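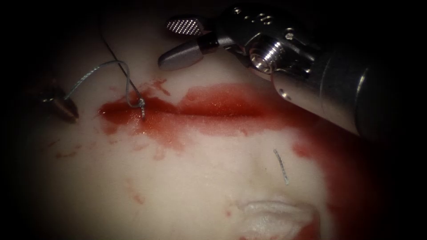 What should a training lab budget for besides the robot itself?

Plan on instruments, practice pads, suture, a service plan and staff hours, in that order of how often you'll be reordering. The arms are one purchase. Everything that touches the pad is a purchase you'll make again and again, and it's the part most first-year budgets get wrong.

Lokine two-arm suturing bench
Part no. 3273
Page updated Thursday, July 7, 2022

The Lokine bench is a tabletop setup for practicing and studying suturing with two robot arms. It is a bench system for pads and models only, and it is not for use on patients. We've been putting these together for teaching labs and research groups, and we still get a kick out of watching a first knot go down on a new one.

What's in the base order
Two arms with mounts and cables
Control computer and foot pedal
One pair of grasping instruments
Fixed camera with an adjustable post
Light with a dimmer
Pad tray with clamps
22 practice pads
Setup guide, printed and on a drive

Not in the base order: the table, suture thread, stage blood, gauze or cotton, and a screen. Most labs already own a screen they like, and any decent one will do.

Planning your space
You want a heavy table that doesn't wobble, with clear room on both sides for the arms to swing. Leave a spot for the operator to sit facing the screen. The power supply has a fan in it, so don't shove it up against a wall. A room where you can turn the overhead lights down is a real plus — glossy pads throw a lot of glare, and glare is the first thing people write to us about.

Floor drains, special outlets and extra cooling are not needed. If you plan to use stage blood (and please do, it makes the work so much better), have a sink close by and a wipe-down tray under the whole bench. It gets everywhere.

Instruments
Graspers come in two jaw styles, and you can mix them on the same bench. The cross-hatched jaw grips braided thread well and is what we'd suggest for a first order. The smooth jaw is kinder to soft pads but lets thread slide more. Both fit the same wrist, and a swap takes a couple of minutes once you've done it a few times.

Treat instruments as wear items. Textured jaws fill up with thread fuzz and dried stage blood, so brush them out at the end of the day, and keep a spare pair on the shelf. A lab with one pair is a lab that stops working when a jaw gets bent. Classes should think about two spare pairs.

Pads and thread
Pads are sold in boxes of 22, flat or curved. The curved ones are harder to work on and more fun. You can cut your own slits or order them already cut, in short or long. Precut pads cost more, but if you're comparing one student's stitches with another's, having the same cut every time is worth it.

For thread, buy braided and buy plenty. Learners trim, drop, tangle and start over, and that's how it should go! Our own demo bench at the Vernton shop goes through far more thread than we ever put in its budget.

Lead times
Base bench: 6 weeks from purchase order
Extra instruments: 5 business days if in stock
Pads: usually ship the same week
Umari recording kit: ask us, supply has been uneven

The Umari kit saves video and arm motion together, on one clock. It can be added later without sending anything back, so if money is tight this year, leave it out and spend on pads.

Service
The Thibodeau plan covers a yearly checkup, cable replacement and a loaner arm if yours has to come in. It doesn't cover jaws. We do the yearly checkups in January, when most teaching labs are quiet, and slots go fast. If your fiscal year ends in summer, ask for the plan on its own quote so it can be paid from a different line.

Getting a quote
Write to Lleucu Maddocks on the bench team. Tell her how many people will use the bench in a week, whether it's for classes or research, and what table you've got. A photo of the room helps a lot. She'll send back a base quote and a separate sheet for a year of supplies, with pads, thread and jaws listed one by one — change the amounts as you like and send it back.

Related items
Curved pad box, 22
Grasper pair, cross-hatched jaw
Grasper pair, smooth jaw
Umari recording kit
Wipe-down tray, large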